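Visit report: Fomberg textile finishing works, open day
March 2025
By Kwesi Issahaku
14 comments | 37 shares

Fomberg dyes and finishes woven cotton and viscose for curtain makers and uniform suppliers. The works opened its wet side and its laboratory to visitors for one day, the first time since the new effluent plant was commissioned. I went mainly to see the effluent plant and the heat recovery on the dye house drains, both of which have been discussed in these pages before.

Visitors were taken round in small groups. Ours was led by Mirta Painemal, the process engineer for the wet side. Ear protection was issued at the gate and was needed in two of the halls.

Grey cloth arrives on rolls and is stitched end to end before singeing. The singeing machine is a two-burner gas unit, older than most of the building, with a water-cooled roller behind the flame. Desizing is done with enzymes in a cold pad-batch process: the cloth is soaked, squeezed, wrapped in film and left to turn slowly on a beam overnight. Painemal prefers this to the hot route for the steam it saves. The penalty is floor space, and the batching area takes up nearly a third of the preparation hall.

Scouring and bleaching follow in a continuous range made by Sotiropoulos. The wash boxes run in counterflow, so that fresh water enters at the clean end and leaves at the dirty end. Flow to each box is now set by a conductivity reading. Before the change it was set by hand, and operators tended to leave the valves open.

The dye house has jet machines for short lots and a pad-steam range for long ones. Reactive dyes account for most of the work. Recipes are matched in the laboratory first and then corrected for the liquor ratio of the machine. I asked how often a lot has to be shaded again after the first dyeing. The answer was "less than it was", and I did not get a figure.

Reds were discussed at some length. A deep red on cotton needs a heavy dye load, and whatever has not bonded to the fibre must be washed off or it will bleed in use. The works runs two hot soaping stages for such shades, with a soft-water rinse between them. Calcium in the rinse reduces the effect of the soaping, and the water softener is therefore checked each shift.
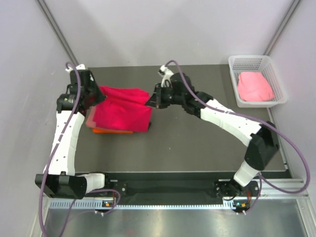
Red cloth on a dark grey tabletop.

Fastness testing is done on the upper floor. Khoa Mạc, who runs the laboratory, showed us the rubbing tester, the wash wheel and the light cabinet. Wet rubbing is the test that dark shades fail most often. Samples are graded against the grey scale by two people working separately, and a third is called if they differ by more than half a grade. Temperature and humidity in the conditioning room are logged on a chart recorder, with a digital logger beside it as a check. The two traces did not quite agree. Mạc said the paper one was due for calibration in April.

The effluent plant is in a separate building behind the boiler house. Waste water is first collected in a balancing tank, where acid and alkaline streams are mixed and the temperature evened out. It then passes through pH correction, a biological stage with submerged aeration, and a settling tank. Colour removal comes last, by ozone. The ozone generator is a Plirum unit and uses a good deal of electricity. Prodromos Makris, who is responsible for the plant, would like to dose it from an inline colour measurement, but the sensor window fouls too quickly. At present the dose is set from a grab sample.

Sludge is pressed to a cake and taken away by road. The press was stopped for a cloth change during our visit, and we saw the plates opened out. Smell was slight, even next to the press.

Heat recovery was the part I had most wanted to see. Hot drains from the bleaching range and the dye house are separated from the cold ones and led through a Humow plate exchanger with wide gaps, which heats the incoming process water. Lint is the main difficulty. A rotary screen with a 2 mm opening stands ahead of the exchanger, and the pressure drop is recorded at the start of each shift. Cleaning is scheduled every 200 running hours, or sooner if the drop rises above the set limit. Drain temperature after the exchanger is roughly 30 degrees lower than before it. I should have liked to see the figures for a full winter, but these were not available to visitors.

We went through the stenter hall quickly, as it was in production. The stenter has eight bays, gas heated, with exhaust moisture control on the last two. Bow and skew are corrected by a straightener at the entry. I noted some weft distortion on a pale lining fabric at the delivery end, and the operator had already marked it for a second pass.

Questions were taken in the canteen by Painemal and Makris. Most concerned water charges and the price of salt. One visitor asked about reusing ozone-treated water for dyeing. Makris replied that it is used for floor washing and for the first rinse on dark shades, and that the salt content rules it out elsewhere. A membrane trial has been costed but has not been approved.

Parking is limited and the entrance for visitors is on the canal side, not at the main gate. Flat closed shoes are required.

14 comments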